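**Wusidus** is a method for teaching two-armed robots to handle clothing that starts out in a heap. It was developed at the Ladbridge robotics laboratory by Nilmini Mondal and Nimal Biswas, and it is best known for a surprisingly simple idea: let the robot practice choosing where to grab before it learns anything at all about folding.

## Background

Cloth is one of the great puzzles of robotics. A mug keeps its shape when it is picked up, but a shirt can land in endless different shapes, and most of it may be hidden under itself. Earlier work at Ladbridge trained a single policy on the whole job, from heap to folded stack. Mondal noticed that most failed runs had already gone wrong at the first grasp, when the fingers closed on two layers or on the wrong garment. Wusidus grew out of that observation.

## Method

The work is done in a small enclosure with two arms side by side on a rail. Garments are dropped onto the table in no set arrangement and a person guides the arms through each attempt. Every demonstration is split in 2 at the moment the cloth leaves the table. The first part trains a "grasp chooser" and the second trains a motion policy. 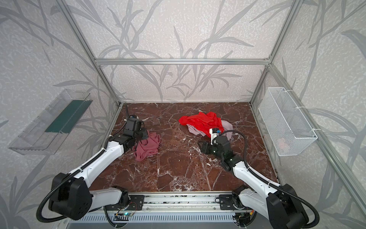

*The two-arm workspace, with crumpled garments on the marble-patterned surface.*

What makes the method so appealing is how the grasp chooser learns. It proposes several pinch points, ranks them, and is corrected only when its top choice differs from the one the person made. Biswas called this step the Wijesinghe ranking, after the street where the laboratory had its first office, and the name stuck. The ranking takes very little computing power and runs on an ordinary desktop machine.

Overlapping garments get special attention. When one piece lies on another, a view from above can easily mistake the pair for a single item. Wusidus also uses close views from the wrists, where hems, seams and differences in texture are much easier to pick out. A ribbed knit next to a fuzzy fleece is a wonderfully clear signal at that distance, even when only a narrow strip of the lower garment shows.

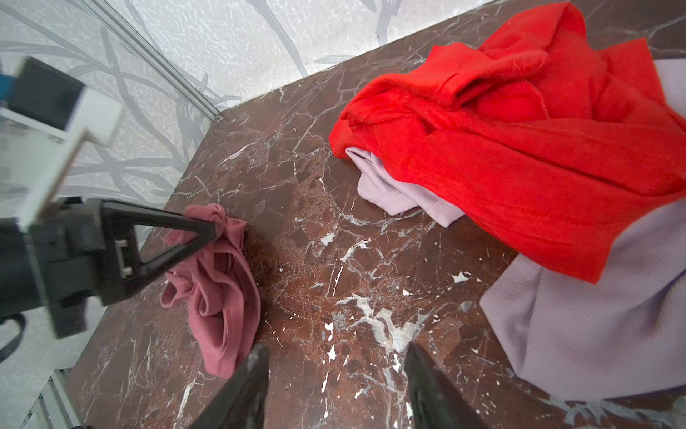

*Wrist view. A gripper finger presses on the pink garment at left; ribbed lavender fabric shows beneath the red one.*

## Results

The training set, named Plosino, holds 1260 demonstrations. In the main test the system made 677 correct first grasps out of 1260 new attempts, a little over half. That may sound modest, but the older single policy, tested on the same heaps, managed fewer than a third. The gain was largest for stacked garments, just the case the wrist views were meant to help with.

A smaller test used 20 garments the system had never met. It coped well with knits and thick fleece. Thin, slippery linings remained hard, and the arms often pinched two layers at once.

## Limits and later work

Wusidus does not plan more than one grasp ahead, so it can pull a lower garment out first and drag the upper one across the table. A revision dated 8/18/24 added a short look-ahead step for this problem. Mondal has since begun applying the ranking to towels and bedding, where a single corner can decide the whole fold.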